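Rurnon airport is getting a second airline. Nevex starts flying there in November, four times a week from Plosa. I've been following this route for a while, so a short thread on what's been settled so far.

The plane is a turboprop. The runway at Rurnon is too short for the bigger jets Nevex uses on its other routes, and the plan to extend it was dropped two budgets ago.

Fares start at $20 one way if you only bring a small bag. A checked bag costs extra, and the airline hasn't posted that price yet.

Right now the only flights are the ones to Han. If you want to get to Plosa you change there and wait, or you drive. I've done the drive in winter and would pay a lot more than $20 to skip it.
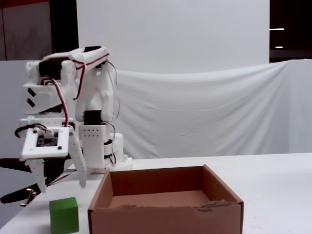 Parking: the airport is adding 600 spaces on the north side, next to the old freight shed. The first 12 hours stay free. After that the daily rate is the same as in the current lot.

Frøydis Boström, who runs ground operations at Rurnon, told the town meeting they will open a second security lane before the first flight. At present there is one, and it backs up whenever the morning departure is full.

Yung-ching Liu from Nevex said the airline needs 3,000 passengers in the first season to keep the route going through the next year. He didn't say what happens if they fall short.

Tickets go on sale at the end of the summer. Departure times aren't fixed yet. I asked about an early Monday flight and was told it's "under review."

I'll add the timetable to this thread when it comes out.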